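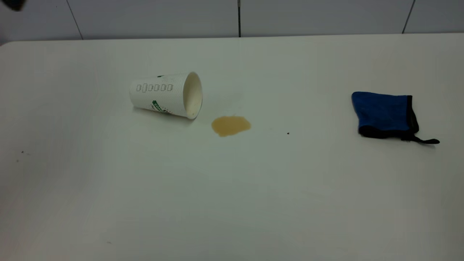
Cleaning up a white table top

Posted 23 December 2019

Quick one before the holidays. People keep writing in about white tables, ink on them, tea rings, glue, the gray film that won't shift. I do these for a living (workrooms and kitchens in Grorkville mostly, a few school art rooms) so this is the order I do things in. Skip to the stain you've got if you're in a rush. I am.

Before you start

Find out what the top is. Matters more than anything else on this page. Look underneath, there's often a sticker or a bare edge. Main kinds you'll run into:

Laminate. Hard skin over board. Toughest of the lot, takes most cleaners. Hates scratching and hates water sitting in the joints.

Painted. Look for brush marks, roller texture, chips with another color under them. Go gentle. No solvents till you've tested.

Melamine. Looks like laminate, thinner, gives up sooner. Treat like laminate with half the elbow.

Powder coated metal. Magnet sticks. Easy to clean, but don't use anything gritty.

Can't tell? Treat it as painted and you won't go far wrong.

What you need

Two buckets. Dish soap, the plain kind. A stack of microfiber cloths, old ones fine, no fabric softener on them ever. Baking soda. Rubbing alcohol. Cotton pads. A plastic scraper or an old gift card. Soft toothbrush. Gloves. White vinegar if you have hard water.

Optional: a tub of Masero paste for scuffs. Rekwood do a spray version, I never got on with it, leaves streaks. Buthelezi on the main road has the paste and sells single cloths for 86 cents, which is handy if you just need one clean one to finish with.

Not on the list: steel wool, scouring powder, melamine sponges on anything shiny. More on those further down.

Step 1. Clear and dry wipe

Everything off. Then a dry cloth, whole top, one direction. Crumbs and grit get dragged around by a wet cloth and that's where those fine curved scratches come from. Shake the cloth outside. Go again if it comes up dirty.

Don't forget where the table meets the wall. Pull it out a hand's width if you can. Dust packs in there and turns to paste the moment you get it wet.

Step 2. Wash

Warm water, small squirt of soap in bucket one. Clean water in bucket two. Wring the cloth until it stops dripping, then wring it again. Work back to front in overlapping strips. Rinse the cloth in bucket two, wring, dip in bucket one, carry on. Change the rinse water when you can't see the bottom.

Then a rinse pass with plain water. People skip this. Soap left behind is half of what folks call "yellowing" and it grabs dirt like nobodys business.

Dry straight away. Don't leave it to air, you'll get spots.

Now stop and look. Get down low with a window or lamp on the far side of the top, and look across it. Whatever's still there is a stain or a scratch, and you deal with those one at a time.
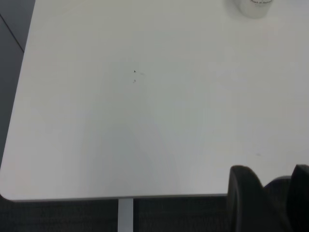 White top with a rounded corner. Wipe along the edge as well as the flat.

Step 3. Test

Pick a spot out of sight. Back corner, underside of the lip. Dab of whatever you're about to use, count to 80, wipe, dry, look. Dull patch? Color on the pad? Stop, that product's out. Use something weaker.

Do this for every product. Yes even the one you used on your other table.

Step 4. Stains, one by one

Ballpoint pen. Alcohol on a cotton pad. Dab, don't rub, rubbing spreads it into a blue cloud. Fresh side of the pad each time. Wash with soapy water after.

Permanent marker. Same, more patience. Old trick: scribble over it with a dry erase marker and wipe while wet. Works on glossy laminate, does very little on matte. Try it before the alcohol if you have one in the drawer.

Pencil. Plain white eraser. Then a damp cloth. That's it.

Tea and coffee. Baking soda and water, mixed like toothpaste. Spread it on, leave it 9 minutes, wipe off with a wet cloth. Don't scrub with it. Soda is mildly abrasive and you'll polish a shiny patch into a matte top or the other way round. Second go if the ring's still showing. If two goes don't shift it, it's in the surface and you can live with it or put a plant there.

Turmeric, curry, tomato. Soap first. Then the soda paste. Then put the table near a window for a few days if it'll move. Sunlight fades turmeric better than anything in a bottle. Learned that from Oranuch Chantharasri, who ran the lunch kitchen I started out in and had white tops the whole length of the room.

White glue, school glue. Warm damp cloth laid over it. Wait until it goes cloudy and soft, then push it off with the gift card held low. Repeat on the stubborn bits.

Super glue. Slow. On laminate, a little acetone on a cotton bud, only on the glue, test first. On paint, don't, the paint comes off with it. Shave it down with the plastic scraper and stop there.

Tape residue. Cooking oil on a pad, leave it a bit, roll the gunk off with your thumb. Wash the oil away after or the next lot of dust sticks in the exact same shape. Tape that's still on: warm it with a hair dryer on low, lift one end, pull it back flat against itself. Slowly. Ripping it straight up is how you take paint off.

Candle wax. Ice in a bag till it's brittle, flick it off with the card. Warm water for the film.

Scuffs from metal. Gray or black lines that look like scratches. Run a fingernail over. Nail doesn't catch, it's metal left on top of the surface, and the paste takes it right off. Nail catches, it's a scratch, see below.

Hair dye, nail polish. Write to me with the kind of top you have, I'm not going to guess.

Step 5. The gray film

The all over dingy look that comes back an hour after you've washed. Usually old polish or cleaner built up in layers. One part vinegar to one part warm water, wipe on, don't let it dry, rinse, dry. Do a section the size of a tea towel at a time. You'll see the difference next to the bit you haven't done, which is also how you know to keep going.

Vinegar's fine on laminate and metal. Not on stone. If your "white table" is stone you're on the wrong page, sorry.

Step 6. Scratches

Light ones in a glossy top: 3,000 grit pad, wet, tiny circles, hardly any pressure. Then paste. Then buff. Practice on the underside first if it's finished the same.

Matte tops: leave them alone. Any polishing makes a shiny spot and a shiny spot is worse than a scratch.

Deep ones: filler stick in the nearest white. Take an offcut of paper painted in a few whites to the store and match it against the table first. White isn't one color, some lean blue, some lean cream, and the wrong one shows from across the room.

Step 7. Edges and corners

Where the dirt really lives. Toothbrush, soapy water, along the rim and around any curve. Dry it as you go, and check for lifting. If the edging's coming away push a bit of wood glue in with a toothpick, tape it tight overnight, peel the tape back in the morning. Don't wash a lifted edge. Water gets in, board swells, and there's no fixing that.

Underside of the lip too. Run your fingers under. Told you.

Things that wreck white tops

Bleach neat from the bottle. Yellows some plastics for good.

Melamine sponges on gloss. They're very fine sandpaper. One wipe looks great, ten wipes looks like fog.

Newspaper under a damp thing. Ink transfers.

Hot pans, obviously. Also laptops chargers left in one spot all year.

Furniture polish with silicone. Makes everything slippery and nothing will ever stick there again, filler and edge tape included.

Keeping it nice

Dry wipe at the end of the day. Soap wash every week or so if it gets used hard. Mat under anything inky. Deal with spills when they happen, turmeric especially.

Gerrit Ndlovu asked if waxing helps. On painted tops, a thin coat of clear paste wax, fine, buff it well. On laminate it just smears. Save your money.

Will do a page on white chairs in the new year, those are a different headache, all the dirt is where hands go. Send stain questions meanwhile, say what kind of top and what you've allready tried on it.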